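Lillby Robotics Club: file box week

The arm group met on Monday and spent the session on the cabinet task, working with the gripper around a file box. Benedito Guimarães ran the controls and Cormac Ó Gríofa kept the log.

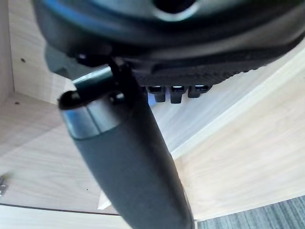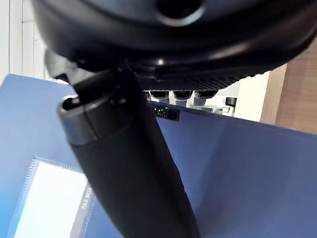
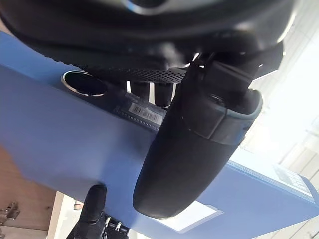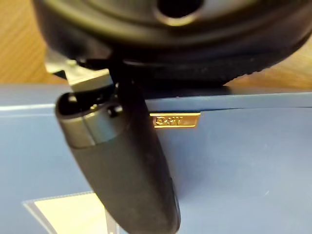

Page last changed: Jan 30, 2023

The log now stands at 385 attempts. The target is 2000 by the end of May, so we need more people at the controls – two hours on a weekday evening would help a lot. New members get a short lesson first and work in pairs.

The next session starts at 4 and ends at 8 in the Lindley room. Please sign the sheet by the door, and return any borrowed hex keys to Cormac.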